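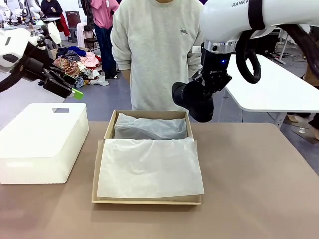
Agnes Shearer

Tissue paper deserves a better reputation among those who set packing standards. In the past decade many clothing shippers have dropped it as a needless expense, and the guidance issued to new packers at Derkport now treats it as optional. I believe this is a mistake.

A plain cardboard box protects a garment from the street. It does little to protect the garment from the box. Raw edges and inner rims catch on knitwear, and a folded blouse will travel from one end of a carton to the other unless something holds it in place. Two sheets, one laid over each half of the open box with enough left to fold back across the top, answer both concerns. The paper may wrinkle. That does no harm, and packers should not be asked to smooth it.

The usual objection is cost. My colleague Trinh Lã has argued that a sheet saved on every order pays for sturdier cartons, and the argument has merit for shoes and books. It is weaker for clothing. In September we reviewed 200 returned parcels; 14 held garments with snags, and 9 of those had been sent without any lining.

Waste is the more serious objection. Plain, unprinted tissue should be the rule, and customers should be told on the packing slip that it can be used again. Shippers who cannot accept even that much paper might begin by giving up the printed inserts.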